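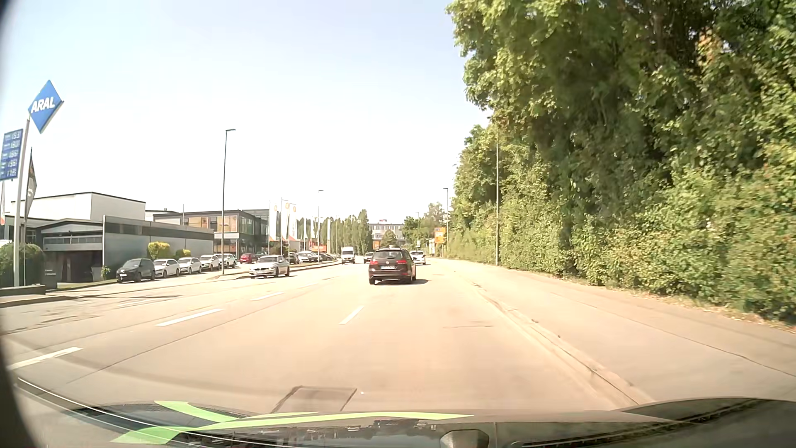 Dark brown VW ahead, silver BMW coming the other way.

Home Browse Ask Members Log in

Filed under: Paper Crafts > Mixed Media > Glues & Mediums

Gel medium transfer keeps peeling off with the paper

Posted by Jae-hoon Byun

Trying to do photo transfers onto canvas board for a set of 16 little panels, all 4 inch. Ruined five so far. I print the picture, brush on gel medium, press it face down on the board, let it dry, then wet the back and rub the paper away. And half the picture comes off with it. Sometimes in one big rubbery sheet, which is kind of cool but not what I want.

Stuff I've tried — more gel, less gel, hair dryer, a coat of gesso first (Dorura, the cheap tub). Printer is an inkjet. Gel is soft gel, matte. They're for a show at the Murkdale library in June so I do need them to look like something. Mostly street photos and old family ones.

Also the white haze after it dries?? Looks great wet, then cloudy again. Does that go away or is it me.

3 replies

Gerrit Vandenberghe
Inkjet is your problem, or most of it. The ink is water based so when you wet the paper it goes soft and smears or lifts. Get them printed on a laser printer or a toner copier. Copy shop is fine, plain thin paper, the cheapest they have. Not photo paper, never photo paper, it has a coating and wont rub off right. And flip the picture before you print or any signs come out backwards.

Then:
Sand the gesso lightly. If it's slick the gel has nothing to hold on to.
Thin even coat of gel on the board AND on the printed side. Thin, like butter on toast.
Lay it down, push from the middle out with an old gift card. Wipe what squeezes out before it gets on the back of the paper.
Leave it overnight. No hair dryer. The top feels dry way before the middle is, and I bet that's your rubbery sheet.
Damp sponge, wait a minute, rub with your fingertip in small circles. Stop when it starts to look fuzzy, let it dry, do it again. I go three or four rounds.

The haze is paper fiber still stuck on there. Another round of rubbing gets most of it, then a coat of gloss medium over the top and the rest goes clear. Matte on top will keep some of the cloudiness. If you want a matte finish do gloss first, then matte varnish last.

mossy_scissors
I just use regular school glue and it works ok? Did 100 gift tags like that one year. They did go a bit yellow. Wouldn't do it for a show I guess

Baravstead Paper Barn
Agree with Gerrit on the laser prints. Only thing I'd add, try a heavier gel. Soft gel can stay sticky on board for ages if the room is damp. I switched to the Van Damme heavy gel, 14 dollars for the small jar, and lost a lot fewer. Do a test on scrap first, same gesso, same everthing. And don't soak the board! Canvas board warps if water gets in at the edges. Seal the edges with a bit of gel before you start.

If you already have the inkjet prints, don't toss them. Glue them face UP as collage, spray with fixative first so the ink doesn't run, then gel over the top. Different look but nice with tissue paper torn around it.

Jae-hoon Byun
ok laser prints it is. The copy shop closes at 6 so will try tomorrow. Didn't know about sanding the gesso, mine's super slick. Will report back, thanks all

Related in Glues & Mediums
Can I put gel medium over watercolor
Washi tape lifting at the corners after varnish
Best way to store 1,000 paper scraps by color
Crackle paste not cracking
Gesso on cardboard, front and back?
Wax paper stuck to my journal page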